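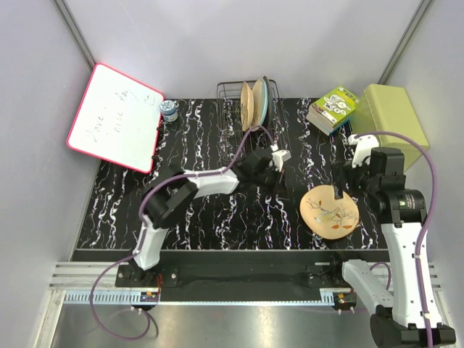

Steltis's own sales team told me over the phone that anyone who can set up a printer can set up the Goel, and that I should allow an afternoon for it. It took me two. The phone support was good though, and open until 5 in the evening, so I was never stuck for long.

The Goel is a two-arm bench kit. Both arms mount along the front of the table and you teach them small household jobs by guiding them through each one. I hired ours from Gonis in April, at 551 pounds for the month with delivery included, and I've been using it mainly for plates and a dish rack.

The software is called Purano and it comes with the kit. You record a job, give it a name, and play it back. Editing is the weak part. If you want to change one step in the middle you have to record everything after it again, and there is no undo. The manual runs to 173 pages and the section on editing is two of them.

The grippers are the best thing here. They are slim enough for rack work, and the closing force can be set separately for each arm. I used wooden plates to start with and would suggest the same to anyone else. Leave china until you have the force settings written down somewhere.
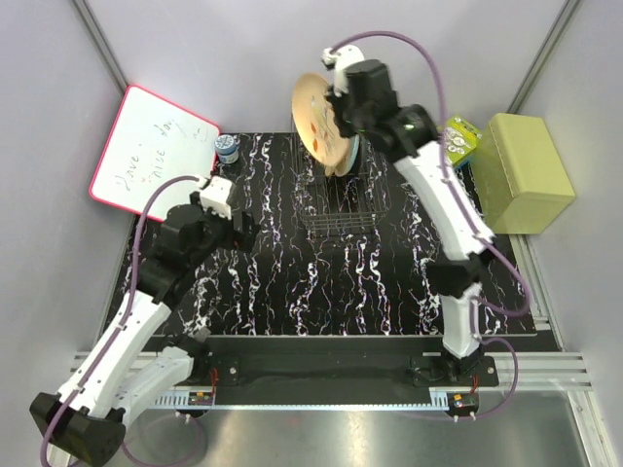
Right arm with a round plate at the wire rack.

Cables are my main complaint. Each arm has a purple one running along the outside, and it hangs in big loops. Steltis sells a set of clips for 14 pounds – they should be in the box.

Noise is fine. You can hold a conversation next to it. The arms start up slowly in the morning, and Purano wants to check for updates every time, which you can't turn off.

I'd hire it again for a short project. For buying, I would wait until the editing has been sorted out. Gonis will take the hire fee off the purchase price if you decide within the month, so ask for that in writing when you book.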